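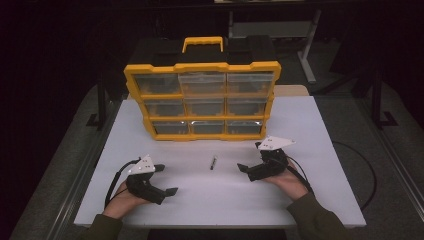

10 Dec 2023

Sunday. Cold start, Honda needed two tries. Drove out to Trindov before the first service let out so I could get a space on the street side, then worked in the parish office until the heat shut off at three.

Burial register, volume four, is finished. Total entries across all four volumes now stands at 2,814. That is every line in the books, including the ones struck through and rewritten, which I have keyed as two records joined by a link field. The linked pairs have to come out before any rate is calculated. I have not done that yet, so 2,814 is a count of lines and should not be quoted as a count of burials. Writing it here because I made that exact mistake with the baptisms in the spring and carried it through two drafts.

Unresolved readings: 73. Most are in volume two, where the ink has gone brown and the clerk ran the age column into the date column. 73 out of 2,814 is 2.6 percent, which I can live with if the gaps are spread out. They are not spread out. Nearly all of them fall inside one clerk's tenure, so any rate for those years has a hole in it. Options as I see them:

Leave them as missing and report the gap by decade.
Go to the funeral home ledgers for the same years and fill in what matches.
Fill from the stones.

The third is weak. Stones get put up years later and the family rounds the age. I would use a stone to break a tie between two readings and for nothing else. Leaning toward the first, with the second as a check on one year to see how much the missing ones would move the result. If the answer is very little, I stop there.

Now the main question, religious against civil services. The register has a column headed "Rite" from volume three on. Before that there is nothing, and I had assumed that everyone in volumes one and two had a church service. Went back and read the front matter of volume one this morning, slowly, and it says the book records all interments in the ground, "with or without office." So the assumption is bad. A blank in the early volumes means the clerk did not write anything. It does not mean church. The long flat line at the left side of my chart is made of nothing and has to go.

What is left is volumes three and four. Codes in the rite column as actually used:

F - full service in the church
G - graveside only, clergy present
C - civil, or no clergy
blank - unknown

There is a fourth letter, an N, that turns up in the last third of volume four and is not in the key. It could be "none," in which case it belongs with C. It could also be "not stated," in which case it belongs with blank. The two readings push the trend in opposite directions, so this is worth a day's work to settle. I have kept N as its own category for now. One possible way in: the fee book. A church service carried a fee for the organist and graveside did not. If the N lines have an organist fee against them, neither of my readings is right and I start over on that column.

G is the code I find most interesting. Everyone who writes on this treats the change as a straight move from church to civil. In these books the church column goes down and the graveside column comes up first, and civil does not move much until later. If graveside with clergy gets counted as religious, the decline starts late. If it is left out, the decline starts early. Same lines, same books. Any table I put out will show the three separately and let the reader add them.

Double-keying. I pulled a random 1,000 lines and keyed them a second time without looking at the first pass. Disagreements were mostly in the age field, and mostly ones and sevens. Surnames were better than I expected. The rite field was nearly clean, which makes sense for a single letter. I need to write the disagreements up by field, since one overall error rate hides the age problem. To do this week.

The highest age in the file is 102. Flagged by the range check, which I had set at a hundred. Pulled the page. It is written in figures and then again in words, "one hundred and two," in the same hand, so the reading stands. Whether the age itself is true is a separate matter and I have no birth record to hold it against. Left it in with a note. Raised the range check.

Software. Drumo crashed once, on export, with the long-notes column turned on. Turned it off, exported clean, then exported notes as their own file and joined on record number. No lines lost - I compared the totals both ways. The date parser still reads a two-digit year as this century if the field is set to auto. Every date column must be set by hand each time the file is opened, and the setting does not save. I have put this on a card taped to the laptop.

Stondico sent the quote for scanning the fee book and the two plot maps. They want the fee book unbound. That is out of the question, the binding is original and the parish will say no before I finish the sentence. Replied asking for a cradle scan at whatever the higher rate is. The maps can go flat. If the cradle price is silly I will photograph the pages I need for the N question and leave the rest for another year.

Other notes, no order.

The denominators. I keep saying "rate" and what I have is a share. Share of burials in this one ground by type of service. People who were cremated and not interred here do not appear at all, and that group grows over the same years. Someone who had a full church service and was then cremated is invisible to me. So is someone who had nothing. The share can shift purely because of who stops showing up in the book. Put this in the first paragraph of the write-up, not in a footnote.

Month of burial. There is a spring bump that is not mortality, it is frozen ground. Winter dead were held and buried in a batch. Use date of death for anything seasonal. Volume one lacks date of death on many lines, so no seasonal table for volume one.

Spelling of causes is all over the place. Not touching it. Keyed as written, second column for a standard term, second column mostly empty and can stay that way.

Had lunch in the car. Soup from the flask, bread. Walked the north row afterward to check four plot numbers against the map and three agreed. The other is a transposed digit on the map, the register is right.

Home by four thirty. Backed up to both drives.

Monday: fee book, N lines only. Strip linked pairs. Ask the office about the heat.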